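Can't check in for the Gekoren open qualifier, team shows as incomplete

Asked in: Tournaments and leagues
3 answers

Our team signed up for the Gekoren open qualifier in March. We have five starters and one sub, all with linked game accounts, and everyone accepted the invite. On the team page it says 6 of 6 confirmed. On the bracket page it says "roster incomplete" and the check-in button is greyed out.

I have tried logging out, clearing the browser and using my phone. Our sub joined last and his account is quite new, in case that matters. He moved over from the Brellelura server. Check-in opens at 6 p.m. and I'd like this sorted before then. We are seed 31 if that makes any difference.

Is there a way to force the roster to update, or do I have to remove everyone and start again?

Answer 1 (marked as helpful)

Don't remove everyone. If you drop below five players after registration closes, you lose your place and go to the bottom of the waiting list. We did that last season and ended up 17 places down it.

The bracket page doesn't read the team page directly. It uses a saved copy of the roster, and that copy only changes when the captain locks it. Go to Team, then Events, then Gekoren, and look for "Lock roster" at the bottom. It is easy to miss on a phone – use a computer if you can. 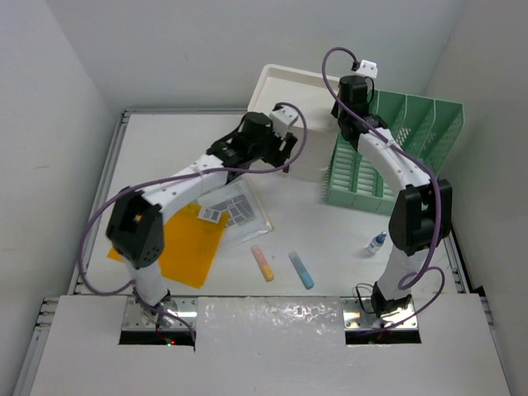 Two arms at the front of a white tabletop with grey walls.

If the lock button gives you an error, it is nearly always one player's region. Somebody who has changed server has to confirm the new region on their own profile, and the captain can't do it for them. I would start with your sub. Once he has confirmed it, lock the roster again and reload the bracket page.

If it still says incomplete after that, open a ticket with the organisers under "Check-in" and put your team ID in the title. Ours was answered in 2 hours. Take a screenshot of the team page showing all six confirmed and attach it.

Seeding has nothing to do with it.

Answer 2

Had the same thing in the Trendgate cup but the error there was code 986 and it was to do with an age check. Not sure if Gekoren uses the same system. Do you get a code at all?

Answer 3

Region was the problem for us too. One thing to add – if your sub plays under a Kang league account, that has to be unlinked first or the region change won't save. It took me three goes to work that out. Log out after unlinking, then log back in and set the region.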